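Nirkix two-arm simulator kit, after one summer and most of a fall
Posted Nov 13, 2018

I bought the Nirkix package back in June, when the bench in our shared workshop was still a door on two trestles and I had no business owning one robot arm, never mind a pair. The plan was (and still is) a two-armed pantry sorter for the house, built on evenings when I can get bench time. The kit gives you the simulator, a library of arms and grippers, a set of grocery models, and a license for one machine. The printed parts and motors are up to you.

So what do you get for the money? Mostly you get to make your mistakes on the screen. I set my table up in an evening, dropped in both arms, and started arguing with myself about spacing. I'd drawn the bases much too close together on paper and would have drilled the real bench that way if I hadn't tried it in here first. The groceries are a good mix, too. A can lying on its side is a completely different problem from a carton on its end, and I like having both on the table at once so I can't cheat by tuning for just one shape.

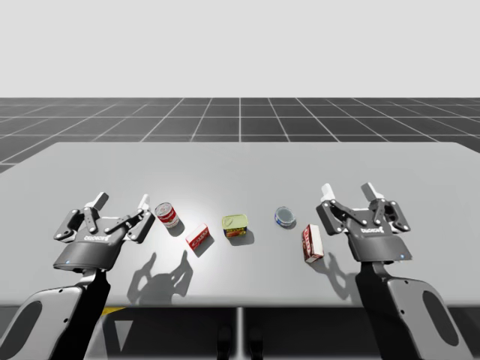
Melaniia Karpenko: I run the same package and the spacing advice is right, but check your friction numbers before you trust any grip on the round stuff. Mine held everything beautifully on the default setting and then my real fingers, printed in plain plastic, dropped every can I gave them. I glued on rubber pads and lowered the value in the simulator until the two agreed. Took me a week of evenings.

Fair point, and I'm leaving that comment up here in the review where people will see it. The defaults are generous. I'd add that the contact settings are buried three menus down under a heading called Materials, and the manual gives them one paragraph. Yevhen Bondarchuk has posted his own table of values on the Skamon forum and I've been using those ever since, with a few changes for my cans.

The part I keep coming back to is the gripper model. You can park the view right behind the fingers and work the jaws open and closed as slowly as you like, watching how the links swing - great for someone like me who never got on with linkage drawings.

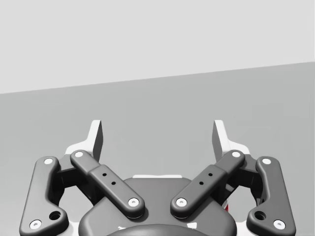

I spent way too long doing that, and it paid off when I got to printing my own version, because I already knew which bars had to clear each other. Mine still binds a little near full close, but that's my sloppy holes and I need to ream them out.

Gripes! Loading takes forever on my old workshop laptop. The export tool crashed 9 times in one weekend until I moved the project to a folder with a shorter name (support told me that, pretty quickly too). And the upgrade to the bigger grocery pack costs extra, which stings a bit after what I'd already paid.

Would I buy it again? Yes, for two arms. For a single arm I'd probably start with something free and put the cash into better motors. Four stars from me, and I'll update this once the second real arm is bolted down.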